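An Afternoon with the Grippers in Stustthorpe

My cousin Jussara Fontes had been after me for months to come and see what her group does all day, and this July they finally held one of their open afternoons, so I took the Wednesday off and got the early bus from Nanstead (two changes and a very long wait, but I had a book). They work in an ordinary furnished bedroom, which I loved right away. Tidying up is the thing they are teaching, and a bedroom is where tidying up happens! You hold a gripper in your hand, you pick things up with it, and the camera on it keeps a record for a robot to learn from later. 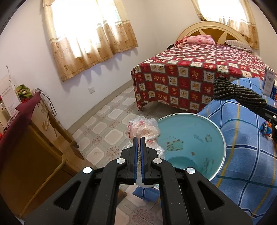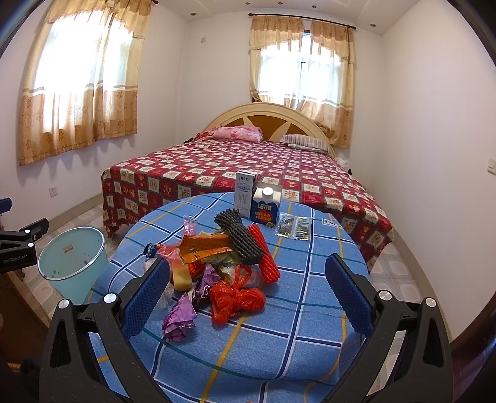 Picking up the bags

I had pictured the hard part being something heavy or breakable. Zuleica Trindade, who ran the demonstration, laughed at me and said to try a plastic bag. Well! A crumpled bag has no proper edges, and it is see-through in places, and when you squeeze one bit of it the rest goes wherever it likes. The blue pads on the fingers do help. I still came up with nothing the first three times, and a boy of maybe ten who was waiting behind me gave me some very patient advice about my wrist.

The milk carton was a treat after that. I could have moved milk cartons all day. The foam sleeves that come on fruit were somewhere in the middle – soft enough to grab, but they spring back at you.

What happens to it all

Over tea I asked Zuleica how many times a person has to do this before a robot gets any good. She said their group had saved 600 pickups so far and wanted 2,000 before they would even start on the next room. Her brother Jeferson thinks 1,000 would do, and I gather this has been discussed at home.

Trevor Gosling from the Guvthorpe library was there too and wanted to know if it could ever shelve books. Jussara told him thin paperbacks might be worse than bags, and he looked a bit crushed, poor man, but he stayed until the end and had another turn.

I was tired by five, mostly in the thumb. Jussara walked me back to the bus and we talked about Lins and our grandmother the whole way – she used to fold every shopping bag into a tiny triangle and keep them in a drawer. The next open afternoon is in the fall, and I've already told Kátia Mendonça she is coming with me.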